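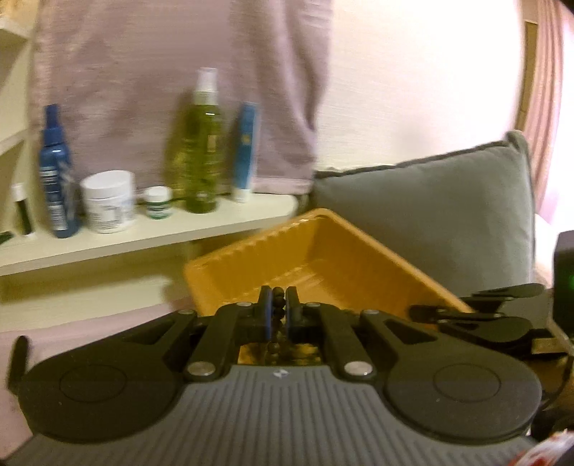 By Amnuay Thongsuk | Wednesday, March 26, 2025

Home Ciphers Radio Reading Room Contact

Making and using a one-time pad by hand

I love this cipher. Every time I teach it at the Srisuk evening class, somebody looks up from the arithmetic and says "wait, is that all?" Yes! That's all! A pencil, two sheets of random digits, and you have a message that can't be broken by a room full of computers, provided you follow the rules. (The rules matter a great deal. We'll get to them.)

What you need

Squared paper, a pencil, and a handful of ten-sided dice. I use five dice in different colors and always read them in the same color order, so I'm never tempted to arrange the digits into something that "looks more random." People are terrible at making up random numbers. We avoid repeats and we like sevens.

Roll all the dice and write the result as one group of 5 digits. Keep going until you have 1000 digits, or stop at whatever your wrist will stand. My last sheet gave out at 900 and I was perfectly happy with it. Make one exact copy by hand, check it twice against the original, and give it to the person you'll be writing to. Do that in person if you possibly can.

Turning letters into digits

Use A = 01, B = 02 and so on up to Z = 26. There are cleverer tables that save space, but this one is easy to remember and easy to debug. Our message is MEET NOON:

M 13, E 05, E 05, T 20, N 14, O 15, O 15, N 14

Write it out in groups and fill up the last one with zeros:

13050 52014 15151 40000

Enciphering

Now the fun part. Say the first group on your sheet is 62917. Don't use it for enciphering. It goes at the head of the message, in the clear, so your friend can find the right sheet. Cross it out and take the next four groups:

48263 90715 37294 66180

Add each message digit to the key digit below it and forget about carrying. So 3 plus 8 is 1, and 5 plus 9 is 4. You should get:

51213 42729 42345 06180

Send 62917 51213 42729 42345 06180. Gorgeous, isn't it? Cross out every group you used – right now, before you reach for your coffee.
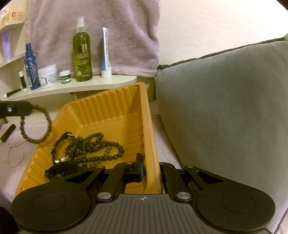 Deciphering section by Wanpen Limsakul

Reading the message back

Amnuay gets to do the showy half, but I think this half is more satisfying! Find the sheet that begins with 62917, write the same four key groups under the message, and subtract without borrowing. If the top digit is too small, add ten to it first. The opening group goes like this:

51213 minus 48263 gives 13050

There's your M and your E, with a stray 0 that belongs to the next letter. Carry on to the end, split the whole string into pairs, and look each pair up in the table. A pair of zeros means you've reached the padding.

If you get a pair such as 47 or 88, something slipped. Nine times out of ten you added where you should have subtracted. A single bad digit only spoils one letter, so read past it before you start over. I once got a message from the Gallton group in February with a perfectly good sentence and one "wrong" pair in the middle, and I could still read every word. 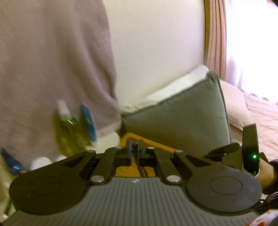
Black jaws and linkage arms, close up

The rules

Never use a key group twice. Two messages enciphered with the same digits can be subtracted from each other, the key drops out, and a patient person can work both of them open.

Don't photograph a sheet or type it into anything. Burn used sheets over a metal dish and crush the ash. Keep the unused ones together, in order.

Don't swap the dice for a book, a phone directory or page 371 of your favorite novel. A book cipher is a lovely thing, and we'll cover it another time, but it isn't a one-time pad.

Try enciphering your own name tonight, with a fresh set of rolls, and hand it to someone who has the copy.

Questions: write to the Cimitberg Cipher Club | © 2025 Cimitberg Cipher Club | Back to top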